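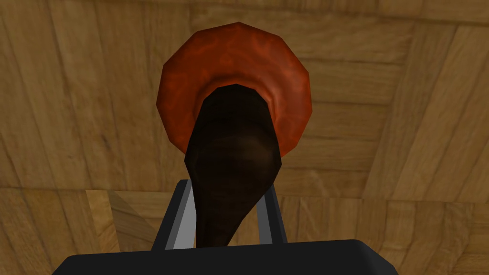

Triltier (teaching method)

Triltier is a method for showing a robot arm a task by hand or by remote control, along with the set of recorded tasks that grew up around it. It was developed at Caveo, a small robotics workshop, by Xóchitl Magaña and Rutilio Montes, and first released on June 24, 2021. Its best-known exercises take place in simulation, on a plank surface of simulated wood, where a two-fingered gripper handles small objects of uncertain culinary value.

Background

Before Triltier, Caveo programmed its arms by typing in positions, a method that Montes described in the project notes as "like teaching someone to dance by mail." The workshop owned 2 arms and employed 3 people who could type positions correctly, one of whom was leaving. Magaña proposed that the operator should simply do the task and let the software write it down. The proposal was accepted on the same afternoon, a workshop record that still stands.

Early trials used hand guiding. The operator took hold of the arm and walked it through the motion while the joints were left slack. This worked well for large, slow movements. For small ones, the operator's own hands tended to be exactly where the gripper needed to go, and the recordings picked up every tug and second thought. Remote control was added the following December.

Method

A Triltier session begins with the operator at a handheld controller. Moving the controller moves the gripper; squeezing the trigger closes the fingers. The software stores the position of the arm, the opening of the fingers and the view from the gripper at every step. One complete attempt, from start to release, is called a pass. A task is considered taught after 30 passes, although the manual concedes that some tasks have not read the manual.

Failed passes are kept. Wenceslao Palacios, who wrote the replay software, argued that a robot shown only perfect grasps has no idea what to do after a poor one, and that the operators were in any case supplying poor ones free of charge. Failures are tagged and stored separately, then mixed back in at a rate chosen by the person running the training. Palacios also gave his name to the replay tool, which is called Palacios. He maintains that this was a placeholder.

The wrist view

Much of the teaching is done from the gripper's point of view, looking out past the fingers. A tapered brown object held upright between them can cover most of the opening of a red-orange ring behind it, leaving only a thin crescent of the inner rim on show. New operators generally assume that what overlaps on the screen must also touch. The manual devotes a full chapter to this belief, and operators generally read it afterward.

Shapes in the simulator are built from a small number of flat faces. A ring is therefore a polygon with ambitions. Caveo kept the shapes coarse so that contact could be worked out quickly on the workshop's computers, which were bought for accounting.

Triltton

Triltton is the companion archive of recorded passes. Its first edition held 500 passes, nearly all of them by Brisa Alvarado, whose habit of pausing before closing the gripper was faithfully learned by every model trained on it. Later operators were asked to pause less. The second edition added passes from several hands, and the trained arms became quicker and somewhat less dignified.

Reception

Triltier was taken up mainly by teaching labs, where students liked being able to practice without breaking a finger, the arm's or their own. Hermenegildo Villaseñor, reviewing the method for a trade newsletter, praised the replay tool and the decision to keep failures. He was cooler on the controller, which he found tiring, and on the textures, which he felt put him off lunch.

A more serious complaint concerned the step from simulation to a real arm. Skills taught entirely on the simulated boards often needed fresh passes on actual equipment, where friction and slack in the joints did not match the settings. Caveo now recommends a short round of hand guiding on the real arm after any remote session.

See also

Hand guiding
Remote operation
Triltton
Palacios (software)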